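Yee-man Ko has a cold when I ring, and she apologises for it twice before we've even got going. She runs the sorting room at Mollum, a reuse shop that takes in household plastics — tubs, crates, lids, trays, all the stuff that ends up at the back of your cupboard — and sells them on by the box.

I wanted to know how anyone gets into that line of work. "By moaning," she says, laughing. "I bought a storage box in July with no lid, and I went back to complain, and Lev said if I thought I could do better I was welcome to try!"

Lev is Lev Pavliuk, who started the place and still does the driving. He'd rather talk about bins. There are big deep ones for anything flat, he tells me, and stacking crates for the small bits, and woe betide you if you mix them up. "Flat things slide down the sides," he says. "You think the bin is full and it's all just standing on its edge. So you take it out and start again."
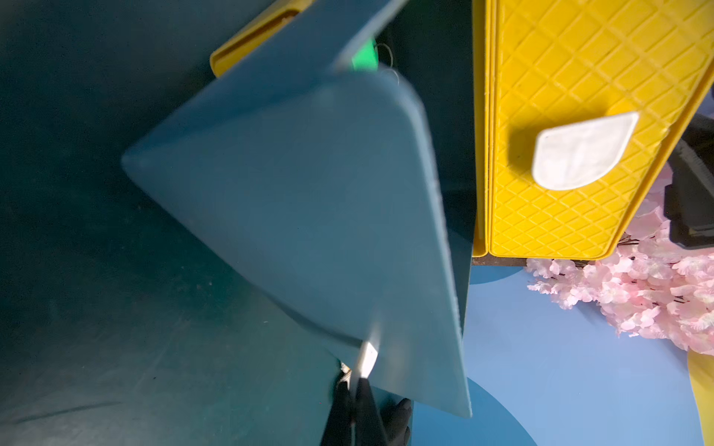

Yee-man is fussier about edges than anything else. A panel can look perfect from the front (she says this with real feeling) and have a split running along the rim that you'd only find with your thumb. So every piece gets turned over and felt all the way round before it goes anywhere. Scuffs she doesn't mind. "People at home scuff things in a week. It's cracks I won't sell."

And does it pay? Lev goes a bit quiet at that one. They shifted 3,031 pieces last year, he says, most of them for pennies, and the rent on the unit is roughly 400 a month. A café called Vikmont takes a regular box of trays, which helps. "We're not getting rich. I've got a van that needs a clutch."

I asked them both what they'd like more of, and got two answers at once. Lev said shelves. Yee-man said lids — square ones, any colour, as long as they come in with the box they belong to. She has 39 waiting for a match at the moment, and she'd like them gone by spring.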